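Garment bench, October, morning

Kettle on, second cup poured, and I've finally sat down to write up the hanging problem properly, which I have been promising to do ever since we moved the doll-sized samples over to the small rack. The Kinero order calls for every piece to be shown on a hanger, and the pink camo one is giving me more grief than all the plain colours put together. It's a lovely cheerful thing, but I find it terribly hard to read when it's in a heap!
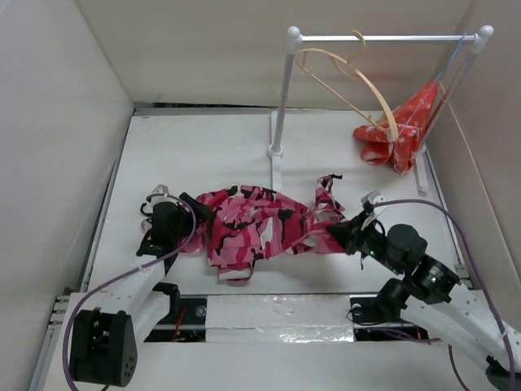

Finding the straps first is my whole advice for this piece. I tried going by the pattern (matching one patch of black to another, as you would with a check or a stripe) and got myself thoroughly lost. With the fabric rumpled up like this, the pale patches and the creases run together through the middle and you can't tell a fold from a change of colour. The short black strap at the end of the twisted bit is much easier to pick out, and so is the curved pink one with the dark edging down near the front. I've written "straps before pattern" on the Cimgate card and pinned it over the bench.

The light wooden hanger stays on the list for now. Larex sent 2 other sorts to try, and I'll get to them once I've stopped muttering at this one. Item 825 in the sample book, for anyone looking it up later.

Still to do: find the good lint brush, and ask whether Murakami want their swatches back or whether we can keep them for colour matching.

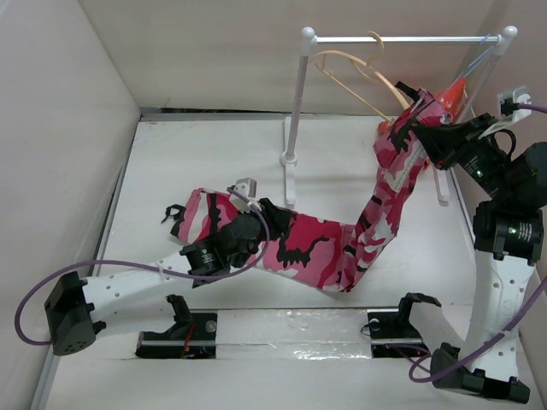 Garment bench, October, 3 p.m.

Back at it after lunch, in a better mood. I've been thinking over the lift, and my feeling is that the gathered end ought to go up toward the rack while the rest stays lying on the table, with something holding it partway along. The bend in the fabric is sharp that way, I'll grant you, but a bend I can smooth out later with my hand. What I can't abide is the whole piece sliding about as one lump. I'd also like to keep an eye on the little black looped cord at the far end, as it's just the sort of thing to snag on a neighbouring sample.

I've set aside 10 minutes before packing up to go over the creases and put the labels in order. If anyone borrows the steamer in the meantime, please empty it before it goes back on the shelf. The last lot of water left a mark on the grey cotton and I was cross about it for half the day.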